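Otstead Community Kitchen
Monthly Safety and Hygiene Walk-Through, with Comments
Month: December
Area covered: main prep room, dish room, dry store, back hall

Marking: OK = no action. FIX = work needed, see comment. WATCH = acceptable now, look again next month.

1. Entry and floors

1.1 Front door closes and latches by itself. OK

1.2 Floor mats lie flat. FIX
The mat by the dish room curls at one corner. Turned over for now. Replace it before the Umville holiday bake.

1.3 Floor drains clear and covers seated. OK

1.4 Wet floor signs within reach of both sinks. WATCH
Two signs on hand. Both were in the back hall at the time of the check. One should hang beside the hand sink.

2. Hand washing

2.1 Soap and paper towels stocked. OK

2.2 Hot water reaches the hand sink. OK
Slow to warm up first thing in the morning, as noted last month. The plumber says it is the length of the pipe run.

2.3 Sink used for hands only. FIX
A colander was sitting in it. Users from every group need reminding. The notice over the sink has faded and should be printed again.

3. Work surfaces

3.1 Stainless tables level, no sharp edges. OK

3.2 Wood tabletops free of open joints, deep cuts and raised grain. WATCH
Run a bare hand along the strips and across them. A fingernail should not catch in a joint. Dark streaks in the wood are natural color and do not need sanding out. Stains that feel rough or smell sour do need attention.

Oil with food-grade mineral oil only. One group has been using olive oil, which goes rancid. The Pruvham oil is on the top shelf of the dry store, with the rags in the lidded metal can next to it.
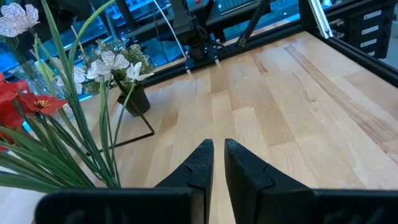 3.3 Cutting boards sorted by color and stored on edge. FIX
Two green boards are scored too deeply to clean. Discard and reorder.

3.4 Sanitizer bottles labeled and mixed this week. OK

4. Cold storage

4.1 Walk-in at or below 41 degrees. OK
The door gasket is clean. The strip curtain is missing a panel, already on order from Grewal.

4.2 Raw meat stored below ready-to-eat food. OK

4.3 Everything labeled and dated. FIX
Several tubs on the middle shelf had no date. Thrown out. The marker had gone missing from its string again. A new one is tied on.

5. Dry store

5.1 All food off the floor. OK

5.2 Flour and sugar in sealed bins. OK

5.3 Room temperature. WATCH
62 degrees on the wall thermometer. Fine for now, but the vent should stay open once the ovens are in heavy use.

6. Ovens and fire safety

6.1 Oven thermostats checked. FIX
The left oven was set to 475 and overshot before settling. Grewal to recalibrate. Until then, use an oven thermometer and do not leave thin pans in it unattended.

6.2 Extinguisher tags current, pins in place. OK

6.3 Hood filters clean. WATCH
Light grease on the filter nearest the fryer. Soak at the end of the month.

6.4 Back exit clear. FIX
Folding chairs were leaning against the door. Moved to the closet. They must not go back in the hall, even for an hour.

Items marked FIX are to be closed before the next walk-through. Write the work done on the clipboard sheet in the back hall and initial it.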